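Zimmer und Dinge - Galerie aus unserem Haus in Larkby

Willkommen auf der Galerie-Seite. Ich heiße Nuria Tsegaye und wohne seit einiger Zeit im Haus von Beatrice und Nassoro Mutiso. Im November haben wir angefangen, das Haus Zimmer für Zimmer aufzuräumen, und ich schreibe auf dieser Seite die kleinen Texte dazu. Deutsch ist meine dritte Sprache. Wenn jemand einen Fehler findet, bitte ich um eine kurze Nachricht, ich verbessere es gern.

Die Seite ist nach Zimmern geordnet. Man kann oben anfangen oder direkt zu dem Zimmer gehen, das einen interessiert. Die meisten Leser kommen wegen der Stoffe, das weiß ich aus den Zuschriften.

Eingang und Flur

Der Flur ist schmal und sehr lang. Früher standen dort die Schuhe von allen Bewohnern, und auch die Schuhe von Leuten, die schon lange nicht mehr bei uns wohnen. Jetzt hat jeder ein Fach im Regal. Was nicht in das Fach passt, kommt in das eigene Zimmer. Josphat Khaemba hat das Regal aus alten Brettern gebaut und es zweimal gestrichen, weil die erste Farbe nach dem Trocknen viel dunkler war als auf der Dose.

An der Tür hängt ein Brett für die Schlüssel. Die Haken haben keine Namen, sondern kleine Bänder in verschiedenen Farben. Mein Band ist orange. Gäste bekommen das graue Band und müssen es beim Abschied zurückgeben, das bitte ich wirklich zu beachten.

Die Küche

Über die Küche habe ich am längsten nachgedacht, denn in der Küche haben alle eine Meinung. Beatrice möchte die Töpfe nahe am Herd haben. Nassoro möchte die Töpfe dort haben, wo sie immer waren. Wir haben uns für den Herd entschieden, und Nassoro öffnet bis heute manchmal den falschen Schrank.

Die Gewürze sind in Gläser umgezogen. Auf jedes Glas habe ich einen Zettel geklebt, auf Deutsch und auf Swahili, manche auch auf Amharisch. Kardamom steht ganz vorne, er kommt bei uns in den Tee. Kreuzkümmel und Kümmel stehen nicht mehr nebeneinander, nachdem es beim Brot eine Verwechslung gegeben hat.

Tücher für das Geschirr liegen gefaltet in der Schublade unter dem Fenster, Tücher für den Boden hängen draußen. Ich schreibe das so genau, weil Mathis Deschamps danach gefragt hat. Er hat einen Monat bei uns gewohnt und führt jetzt in seiner eigenen Wohnung das gleiche System ein.

Das Wohnzimmer

Im Wohnzimmer gibt es wenig Möbel: das Sofa, ein niedriger Tisch, der Schrank mit den Büchern. Die Bücher sind nach Größe geordnet. Ich weiß, dass Leute, die viel lesen, das nicht schön finden. Josphat liest am meisten von uns, und er hat die Ordnung selbst gemacht.

Auf dem Sofa liegt im Winter eine gestrickte Decke, die Beatrice von ihrer Tante bekommen hat. Sie ist schwer und ein wenig kratzig, aber am Abend will jeder sie haben. Im Sommer liegt sie im Schrank, mit Lavendel in einem Säckchen. Den Lavendel muss man jedes Jahr erneuern - sonst riecht man nach kurzer Zeit nur noch den Schrank.

Schlafzimmer

Beim Schlafzimmer war die wichtigste Frage, wo alle Decken und Bezüge wohnen sollen. Wir haben sie zuerst aus dem Schrank genommen und gelüftet, dann sortiert. Leichte Sachen liegen jetzt oben, schwere unten. Was zusammengehört, wird in seinen eigenen Kissenbezug gesteckt. Das ist ein alter Trick aus meiner Familie, und man muss am Samstag nicht mehr suchen, wenn die Betten neu bezogen werden.

Für die Tagesdecken mag ich Muster, die groß sind. Kleine Muster sehen auf einem Bett für mich schnell unruhig aus, ein großes Ornament dagegen hat Platz und man kann es auch von der Tür aus gut erkennen. Beatrice denkt darüber wie ich.

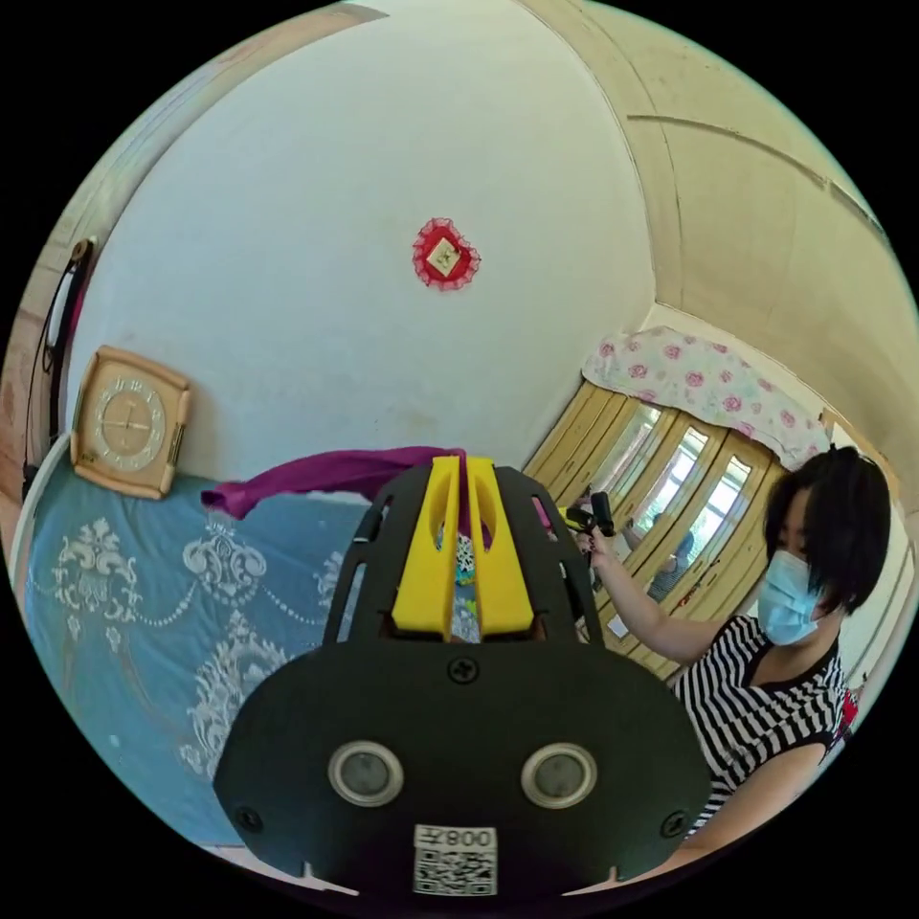
Schlafzimmer: hellblaue Tagesdecke mit weißen Ornamenten, darauf ein Tuch in Magenta-Violett, am Kopfende die Wanduhr.

Das Muster auf der Decke ist von der Art, die man Damastmuster nennt: geschwungene Blumenformen und dazwischen Linien wie Girlanden aus Perlen. Ich habe das Wort Damast erst hier gelernt. Die Verkäuferin im Stoffladen Flastano hat mir erklärt, dass echter Damast gewebt ist, und dass viele Stoffe nur das Muster übernommen haben. Seitdem drehe ich in jedem Geschäft die Stoffe um und schaue auf die Rückseite.

Hellblau und Magenta nebeneinander ist vielleicht nicht für jeden Geschmack. In dem Zimmer, in dem ich als Kind geschlafen habe, waren die Farben noch viel stärker, und ich schlief sehr gut. Für Leser, die vorsichtig sind: mit einem Tuch kann man eine Farbe leicht probieren. Wenn sie nach einer Woche nicht mehr gefällt, faltet man das Tuch zusammen und nimmt ein anderes.

Die Wanduhr hat einen cremefarbenen Rahmen mit runden Ecken und ein helles Zifferblatt. Ich mag solche Uhren mit einfachen Strichen sehr. Im Stoffladen hängt übrigens eine, die immer zu schnell geht, und die Verkäuferin schließt trotzdem pünktlich.

Ein paar Worte zum Waschen

Zu den Decken bekomme ich die meisten Fragen, darum antworte ich jetzt einmal für alle. Ich wasche helle Tagesdecken allein, ohne andere Sachen, mit wenig Waschmittel und nicht zu warm. Bevor ich beginne, lese ich das Etikett. Kräftige Farben, besonders Rot, Violett und Pink, wasche ich beim ersten Mal mit der Hand in einer Schüssel. Wenn das Wasser Farbe annimmt, wiederhole ich es. Erst danach darf das Stück in die Maschine.

Zum Trocknen hänge ich die Decke über zwei Leinen, damit das Gewicht verteilt ist und keine harte Falte in der Mitte entsteht. In die Sonne kommt sie mit der Rückseite nach außen. Bügeln ist bei so großen Stücken eine Qual. Ich ziehe die Decke lieber zu zweit glatt, solange sie noch feucht ist, einer an jedem Ende, und dann kräftig schütteln. Nassoro ist dafür der beste Partner, denn er hat lange Arme und Geduld.

Nähecke

Am Ende vom Flur ist eine Nische, die früher für Kartons benutzt wurde. Seit dem Aufräumen steht dort die Nähmaschine von Beatrice. Sie hat damit schon Vorhänge gekürzt und aus einem alten Bettbezug Einkaufstaschen genäht. Die Taschen sind sehr beliebt, aber wir verkaufen sie nicht, man muss uns besuchen.

Die Knöpfe liegen in einer Blechdose. Ich wollte sie nach Farben sortieren, habe angefangen und nach den weißen aufgehört. Es gibt so viele Arten von Weiß, dass ich keine Lust mehr hatte.

Stoffe kaufen wir meistens auf dem Markt in Kombo, wenn jemand von uns die Familie besucht, oder eben bei Flastano. Auf dem Markt hat Beatrice für ein großes Stück Baumwolle 4.000 Schilling bezahlt und sich noch lange gefragt, ob man mehr hätte handeln müssen. Der Stoff ist inzwischen ein Vorhang und hält sehr gut.

Bad

Das Bad ist klein und es gibt darüber nicht viel zu erzählen. Die Handtücher werden gerollt und nicht gefaltet, so passen mehr in das Regal. Jeder hat seine Farbe, ähnlich wie bei den Schlüsseln. Josphat hat einen zweiten Haken an die Tür geschraubt, ein wenig schief, und er bleibt schief.

Balkon und Abstellraum

Auf dem Balkon stehen die Pflanzen, und ihre Namen kenne ich leider nur zum Teil. Die Minze wächst ohne Hilfe. Das Basilikum braucht sehr viel Hilfe und dankt es selten. Mathis hat uns einen Ableger von seiner Mutter mitgebracht, eingewickelt in eine nasse Zeitung, und dieser Ableger ist jetzt größer als der Tisch.

Im Abstellraum ist die Arbeit noch nicht fertig. Dort liegen Koffer, ein Teppich ohne Zimmer und mehrere Kisten, auf denen nur "Verschiedenes" steht. Nassoro hat versprochen, dass er die Kisten öffnet, und zwar mit einer Regel: was wir drei Jahre nicht gebraucht haben, bekommt der Tauschladen Jendik. Beatrice findet die Regel zu streng. Sie hat schon eine Lampe wieder zurückgeholt.

Fragen von Lesern

Woher ist das Regal im Flur? Josphat hat es selbst gebaut, einen Plan gibt es nicht. Er sagt, man soll zuerst die längsten Schuhe messen und dann ein bisschen dazugeben.

Kann man die Texte auch auf Englisch lesen? Noch nicht. Mathis wollte sie ins Französische übersetzen und ist bis zur Küche gekommen.

Darf man die Texte weitergeben? Gern, bitte mit unserem Namen und einem Hinweis auf diese Seite.

Die Galerie wird ergänzt, wenn der Abstellraum fertig ist. Wer bis dahin eine gute Idee für einen Teppich ohne Zimmer hat, kann uns über das Formular schreiben. Ich antworte meistens am Abend.

Nuria Tsegaye, mit Dank an Beatrice und Nassoro für das Haus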